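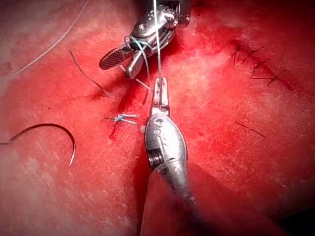

Wrist camera on the red pad: both instruments close in, with the curved needle lying free on the left.

Haseck: suturing by remote control

Hello! I'm Ada Galli and I look after Haseck, a set of suturing demonstrations we recorded at Lukidmont by driving a two-armed robot from a console. Each demonstration is a person doing the stitching with their own hands on the controls while the robot's instruments follow, and everything the arms did gets written down alongside the video. We wanted it for training our own policies first. Then other groups kept asking for bits of it, so I've tidied up the folders and written down the things I was forever repeating in emails.

If you only read one section, please make it the one on labels.

What's in it

There are 30 episodes, each in its own folder. An episode runs from the operator taking the clutch pedal off to the operator putting it back on for good, and it may hold one stitch or several. I didn't trim them to a single stitch – I tried, and ended up chopping off the fiddly part where the needle gets turned round in the jaws, which was the part I most wanted to keep.

In each folder you'll find:

video/ – a fixed view and the wrist views, as separate files
arms.csv – joint positions and jaw opening for both arms
console.csv – what the operator's hands were doing, before scaling
notes.txt – whatever the operator told me afterwards, typed up badly by me

The console and arm files share a clock. The video has its own, and the offset is on the first line of notes.txt. Yes, I know. It'll move somewhere more sensible in the next version.

How the demonstrations were made

We had 5 operators, from quite experienced to me. I'm operator five, and you can probably tell! Hand movements were scaled down by a factor of 3 for everybody, and no one was allowed to change it between episodes. A couple of people grumbled and would have liked it gentler for tying, but I wanted one number in the whole set.

Nobody was given a script. I asked for interrupted stitches and a square knot, and otherwise left people to get on with it. So you'll see different ways of holding the needle, different ideas of how long a tail should be, and at least one operator who wraps the thread the opposite way from everyone else. If your model gets confused by that, filter on the operator column in index.csv. 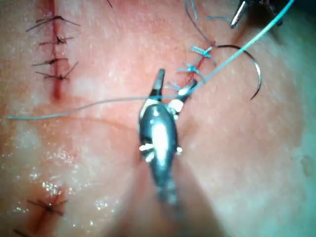 Three blue knots along the closed cut, black stitches on the left, and the needle at upper right.

Thread and pads

Thread colour is not a label. I can't say this loudly enough. We used what was in the drawer, so black, blue and greyer strands all turn up, sometimes on the same pad, and the colour tells you nothing about who did a stitch or how good it is. I once spent an embarrassing afternoon with a classifier that was doing beautifully until I gave it the black and white versions of the videos.

Pads were reused too. Old stitches stay in, offcuts get left lying about, and surfaces get scratched. I'd start by masking nothing and see how you get on.

Labels

Every episode is split into phases: reach, grip, drive, pull through, wrap, tighten. That makes 6. I marked the boundaries by hand in Fabbri, our little in-house labelling tool, and someone else at Lukidmont checked a portion of them. We agreed nicely on drive and pull through and rather poorly on where a wrap begins. Some people make their loop almost as an afterthought, and it's really hard to say which moment counts.
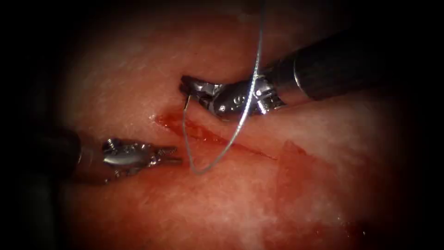

A loose loop of thread is my usual headache. I settled on starting the wrap label when one instrument first moves round the thread on purpose, and "on purpose" is my own judgement from the fixed view and the console trace together. If you'd prefer something stricter, the jaw opening in arms.csv gives you a decent place to begin – please send me what you come up with, I'd love to swap.

Failed attempts are still in there. A dropped needle or a second go at a grip has retry set to 1 in the phase file. Leave them in if you want a policy that can recover, take them out if you only want clean runs.

Known problems

The wrist views can go very dark towards the corners. I haven't corrected for it.

Bright reflections on the metal will upset most off-the-shelf trackers. We take tool positions from the arms instead.

Forces weren't recorded. Anything you say about thread tension from this set is a guess from the pictures.

Please don't use Haseck to grade surgeons. It was never collected for that.

Getting hold of it

Write to the Lukidmont data desk in Halmont with a line or two on what you're planning. The next version is due in October, with the clock offset in its own file and my worst typing errors fixed.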